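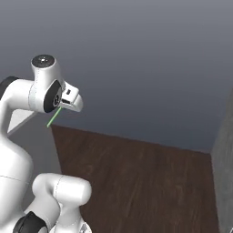 2025-11-28, notebook, open day prep and the day itself

Visitors from Haugen were due at ten, so Lemlem and I had the sim station up by half past eight. We ran the pick demo in the simulator first and kept the real cell for the second half. Start pose for the sim has the arm at the left, gripper open to the air above the near edge of the brown tabletop, nothing on the table yet. I left the green guide line switched on at the gripper. Two people asked about it straight away, so next time put a line about it on the handout.

Group was larger than the sign-up sheet. 73 badges printed, ran out before eleven, Sosina wrote the rest by hand. Split them into groups and gave each one 4 minutes at the sim screen. Too short. By the third group we had dropped the camera-angle part of the talk and nothing was lost.

Sim demo notes:
- Scene load was slow on the first start, fine after that. Restart it before the doors open.
- Gray walls and gray backdrop look dull on the projector but the white arm reads well from the back row. Leave it.
- One planning failure, group two, target set too close to the right-hand wall. Reset and moved it toward the middle of the table. Eldana talked over the reset.
- Keyboard shortcut for the home pose is not on the cheat sheet. Add.

Real cell: ran 40 cycles over the morning with the Clullenex feeder. Two missed picks, both on the small caps. Florence thinks the vacuum line is leaking at the elbow fitting. Have not checked. The light curtain tripped once when someone leaned in with a bag. Tape on the floor needs to go further out.

Questions that came up more than once: how long it takes to teach a new part, what happens if the power drops, and whether the simulator times match the cell. I said they are close for moves and poor for contact. Adanech has the logs from June and will send the comparison to the Haugen people. She still needs their address list from Sosina.

Statau want the same demo at their site. Told them we would need a table, a screen and one person who knows the network.

To do:
- order another box of 1,000 badge blanks
- elbow fitting, Florence
- save the start pose as its own file so it stops getting overwritten
- return the Zamico projector, the remote is in my top drawer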